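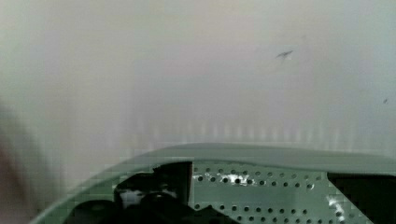

*Pale wall with a small dark mark, toward the upper right.*

Progress report, Stirnidley Short Film Lab
Submitted to the Morin Fund, 14 December 2024

## Status

The lab is in its second funded period. The development phase closed in July and all selected projects have moved to script revision or preproduction. Spending is within the approved budget lines, with one transfer requested below.

## Selection

The open call drew over 300 submissions. Readers scored each one on script, feasibility and the applicant's link to the region. A longlist of 30 went to the panel, and 13 projects were offered places. One team withdrew before signing and its place went to the first reserve.

Documentary entries were weaker than in the previous call. Most arrived as one-page outlines with no access agreement attached. The guidelines for the next call now ask for written evidence of access at the point of entry.

## Workshops

Script sessions were held in Flelville and production sessions in Trorau. Attendance was recorded at the door. The budgeting session overran and was split into two parts, the second delivered online. Teams asked for more time on music clearance, and a half day has been added to the spring schedule.

The props and table-dressing exercise used toy food, bowls and a plate on a white table. Teams blocked a short kitchen dialogue and shot it from two positions. Continuity notes were handed in with the footage and returned with written comments.

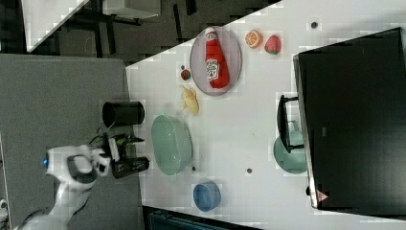

## Budget

- Travel: underspent by $2,110. Two mentors attended remotely.
- Equipment rental: on budget.
- Venue costs: slightly over, owing to the added budgeting session.
- Captioning: not yet invoiced.

We request approval to move the travel underspend to captioning. The original quote covered English captions only, and four teams plan bilingual releases.

## Open items

1. Signed location releases are outstanding for three projects.
2. The insurance certificate for the Trorau shoots has to be renewed before cameras roll.
3. The screening venue in Flelville is on hold pending a decision on projection equipment.

The next report will include final shooting dates and a revised cash flow.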